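15th December

Scene config rebuilt this morning after the club's shared machine was updated. Two of the asset paths had changed case and the loader failed without a message. Fixed in the launch file, pushed to the Zindano branch, tagged it so the rest of the team can pull before the Miltia round.

Wrist camera view is on by default now. I had been debugging from the overhead view since August and it hides approach errors. From the wrist, the offset is plain. Ran the first batch with the fingers open and the target pose taken directly from the planner, no correction. The right finger runs very close to the dark textured body on that side. The left has all the room it wants. 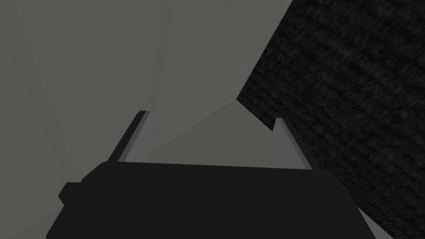

Clearance margin in the planner was set to 4 mm. Raised it to 20 and reran. Planning time went up, and two start poses that used to solve no longer do. I would accept that for the practice rounds but not for the scored one, where a failed plan counts the same as a collision. Bhattacharjee (the collision checker, named by last year's team after the street our lab is on) still uses a convex hull for anything without a hand-made mesh. A notch in an edge gets filled in by the hull, so the checker and the renderer disagree about where the surface is. Left a note in the tracker. Decomposing the mesh is probably a two-evening job.

After lunch, the cabinet approach. The policy gets the wrist view and joint states only. Of 40 rollouts, most stalled short of the panel with the gripper open, and the remainder drifted left toward the wall. No contact in any of them, so the reward log is flat and there is nothing to learn from it. I suspect the action scaling. The rotation terms are clipped at the same limit as the translation terms, and that was never right.

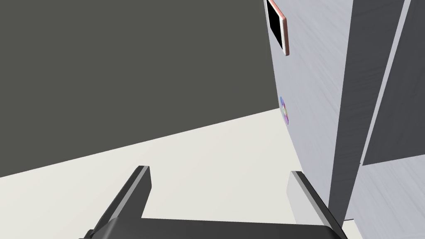 Imtiaz Sarkar

Tried seed 924 again with the rotation clip doubled. The approach angle is better, but the wrist oscillates over the last part of the path. Halved the controller gain and the oscillation mostly went away. Not tested on other seeds.

Rules check for Galtden: the entry has to run from a clean checkout with no manual pose entry. Ours still reads the start pose from a text file in my home directory. Move that into the repo tomorrow.

To do: per-axis clip limits, mesh decomposition, ask about a second GPU slot. Rollout logs copied to the club drive, old ones deleted.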